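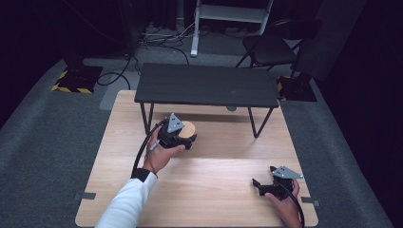 4.2 Comparison of Handheld Gripper Configurations

The second set of trials compared two jaw configurations of the Billus handheld gripper under otherwise identical conditions. All trials were carried out at the Flelenville site in August. The purpose was to determine whether the wider jaw opening of configuration B would reduce the number of failed grasps on flat, round objects, which had accounted for most of the errors reported in Section 4.1.

Each operator worked with one gripper in each hand. Both units were cabled, and recording began only after the signal from each had been confirmed at the control station. The task required the operator to pick up a wooden disc with one gripper, carry it across the board, and set it down on a low table or return it to the board surface, as instructed. The other gripper was kept in the hand but was used only when the disc had to be turned over or steadied.

Figure 3. Operator with two handheld grippers at a wooden board. The gripper on the left holds a round wooden disc above the board, in front of the low black table; the gripper on the right is empty. Each gripper carries a triangular metal plate on top.

Three operators took part (C. Szczepańska, B. Sveinbjörnsson and C. Sleiman). Each completed 100 trials with configuration A and 100 with configuration B. The order of the two configurations was varied between operators, and a rest of 15 minutes was given at the changeover. A grasp was scored as failed if the disc left the jaws before the operator had released the trigger, or if the jaws closed without lifting it. Attempts in which the disc was lifted but placed outside the target area were scored separately as placement errors and are not included in the grasp results.

Configuration B produced fewer failed grasps for all three operators. The difference was largest when the disc lay flat on the board and smallest when it was picked up from the table, where the operator could bring the lower jaw in past the edge of the top. Placement errors did not differ in a consistent way between the configurations. Two operators reported that the wider opening made it harder to judge when contact had been made, and both slowed their approach in the early trials as a result.

Cable handling remained a source of variation. On several occasions the operator paused to move a cable away from the working area, and these pauses lengthened the recorded trial time without affecting the grasp score. Trial times are therefore reported both with and without pauses. The routing method used by Bergmann and Thoroddsen at Flosville, in which the cable is carried along the forearm, was not tested in the present work.

The results apply to rigid discs of a single size. The jaw pads were not replaced during the trials, and wear was not measured. Trials with thinner objects are described in Section 4.3.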